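Workbench and Table Inspection Checklist with Comments
Rullport Community Workshop, Room 5
Completed by: Malathi Gowda
Month: February
Bench: white-topped table, window side

Use one sheet per table. Mark each line OK, ATTENTION or N/A and write a comment wherever the answer is not a plain OK. Hand the sheet in at the office before the room opens on Sunday.

Section A. Table surface

A1. Top clean, no grit, swarf or dried glue
OK. Wiped down with a damp cloth and dried before the check.

A2. Top free of chips, lifting edges and deep scratches
OK on the working area. One small chip on the underside of the back edge, already recorded on the last sheet. It has not grown.

A3. Table level and steady
ATTENTION. Slight rock when leaning on the back right corner. Foot adjusted by half a turn, which cured most of it. The lock nut on that foot is worn and should be replaced. Spare feet are in the Brillard drawer.

A4. Load label fitted and readable
ATTENTION. Label is there but the corner has peeled. It still reads 400 kg. New label requested.

Section B. Metal items left on or stored at the table

B1. Items lying flat and fully supported
OK. Nothing leaning on the wall or standing on end.

B2. Corners and rims checked for burrs
ATTENTION. Checked with a gloved hand. The large flat aluminium piece has a straight front rim and a squared-off corner, and the corner is sharp enough to catch a sleeve. Two or three strokes with a fine file would deal with it. Do not use the coarse file from the Prandwood set on this one, as it marks the face.

B3. Faces free of oil and loose filings
OK. A dry cloth came away clean.

B4. Glare
ATTENTION. The brushed face reflects the light strongly when the blinds are up. Anyone marking out at this table in the morning should lower the blind or turn the piece round. See also D2.

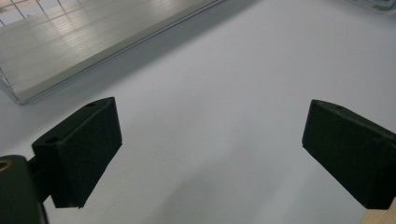 Window-side table, aluminium piece at the top left. Items B2 and B4.

B5. Items labelled with owner or job number
ATTENTION. No tag found when the piece was turned over. I have tied on a paper tag with job number 2559, taken from the booking sheet. If that is wrong, please correct the tag and tell the office.

Section C. Handling

C1. Gloves available in small, medium and large
OK for medium and large. Small is down to the last pair. More on order from Thepsuriya.

C2. Long or wide metal moved by two people
OK. The rule is on the wall by the door. I watched one move during the session and it was done properly, with one person calling the lift.

C3. Route from rack to table clear
ATTENTION. Two stools and a bag in the way at the start of the check. Moved. Stools belong under the end table when not in use. Bags go on the hooks.

C4. Soft cloth or felt put down before metal is slid across the top
ATTENTION. The felt sheet was on the shelf and not in use. The white top shows every mark and is not cheap to replace. Felt now hung on the side of the table where people will see it.

Section D. Light and surroundings

D1. Overhead lights working
OK. All on. One tube takes a few seconds to come up.

D2. Window blinds working
ATTENTION. The left blind sticks almost halfway down. It can be freed by hand but the cord is fraying near the top. Do not force it. Reported.

D3. Floor dry and swept, no trailing leads
OK. Extension lead coiled and back on its hook.

D4. First aid box within reach and sealed
OK. Plasters topped up. Eyewash in date.

Section E. Actions

Replace lock nut on back right foot. Before next use of the vice.
Dress the sharp corner on the aluminium piece. Tape over the corner until done.
New load label.
Small gloves, when the delivery arrives.
Blind cord, left window. Waiting for a price.
Confirm job number on the paper tag.

Section F. General comments

The table may stay in use for light work with the corner taped. No heavy clamping until the foot has been seen to. I checked 9 tables in all and this is the only one with more than two actions against it, mostly small things that can be done in an afternoon.

The form still asks for guards and belts on page two. This table has neither, so I have left that page blank.

Signed: M. Gowda
Copy to: office folder, door clip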